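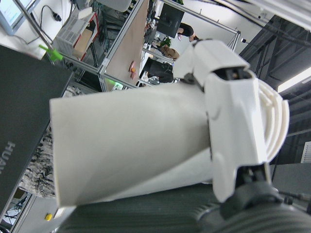 4 min read

There is a particular kind of shelf that turns up in every workroom I have ever spent time in, and I have spent time in a good many of them, from my uncle's radio shed to the back half of a community makerspace. It's the shelf underneath. The one below the bench, where the cables live. Up top there might be a monitor glowing away and everybody's best intentions, but bend down a little and there they are, black on black on black, knotted together like something that's been hauled up in a fishing net.

I've become very fond of these shelves, and of the people who keep meaning to sort them out. So when the magazine asked for a feature on tidying the working bench (the real kind, where things get made and tested and pulled apart again), I said yes before I'd finished reading the email, and then went home and looked at my own bench with some shame.

Let's start with the bones of the thing. Aluminum rail has become the favourite material for lab and workshop benches, and it's easy to see why. You can bolt things to it, move them next week, and bolt them somewhere else. You can also clamp things to it, and this is where I get a bit excited, because I think the plastic clamp is the most underrated item in the whole room. A bright one is best. Lime green on a silver rail is a cheerful sight, and more to the point, you'll see it when you want it back. I once lost a black clamp on a black rail for an entire winter. It was holding up a lamp the whole time.

My rule with clamps is that they're allowed to be temporary for one month. After that, whatever the clamp is doing should be done by a proper bracket, and the clamp goes back to the tin. I keep this rule perhaps half the time.

Then there's the question of power. A power supply likes room to breathe, so if yours has a vented case, please don't let a cardboard box creep up against it. Cardboard boxes do creep. One arrives with a part in it, gets set down beside the power supply for just a minute, and before long it has become a sort of furniture, with a roll of tape on it and somebody's mug. At the Bodbridge makerspace, where I spend my Saturday mornings, we have a tan box that has been on the bench so long that people give directions by it. ("The good scissors? Left of the box.") Open your boxes, flatten them, and put them out with the recycling the day they come in. If you need a box, and sometimes you do, write on the side of it what's inside, in letters you can read from the door.

Now, the cables. I wish I had a gentle way in, but the only method that has ever worked for me is to take them all out. Every last one, onto the floor, on an old sheet. Anything plugged in at both ends and doing a job gets a paper tag at each end and goes back first. Anything plugged in at only one end needs a bit of a talking-to. Anything plugged in at neither end goes into a separate pile, and you're allowed to keep 2 of each kind. I know that sounds harsh! When I did this at home in August I ended up with a bag so heavy I had to drag it to the car, and I haven't missed a single lead from it, though I did go out to the car twice that evening to visit.

For the cables that hang down the wall with their plugs curling about in the air, a hook at elbow height does wonders. Loop them loosely, please. A cable wound tight around your hand remembers it forever.

I'd also like to say a word for cloths. Every bench has one, generally crumpled up between two pieces of equipment, and it's nearly always patterned, I suppose so that it never looks quite as grubby as it is. A speckled black-and-white one is a fine choice and will forgive you a great deal. Mine was cut from a worn-out pillowcase. Give the cloth a peg of its own and wash it when you wash the tea towels, but not with the tea towels.

Lids and flat tops are the other great trap. Anything with a smooth dark lid will be treated as a shelf by the next person who walks past with their hands full. The same goes for that ridged matting people like on a work surface, with its fine grooves, lovely for stopping small parts from rolling away and just as good at collecting crumbs. An old toothbrush, run along the grooves and never across them, will fix it in a few minutes.

And do leave your buttons clear. If there's a little yellow button down in the corner of a panel, you want to be able to put a finger on it without moving a sandwich.

As for when to do all this, I like a Wednesday afternoon, with a pot of coffee and something sweet. The café across from the makerspace is called Fika, and their cardamom buns have got me through more cable tags than I'd care to admit. Go for the hour when everyone's flagging a bit and would sooner sort screws than think. Put the radio on, start at one end of the rail, and stop when the buns run out, wherever you've got to. You can do the other end next week, and the green clamp can mark your place.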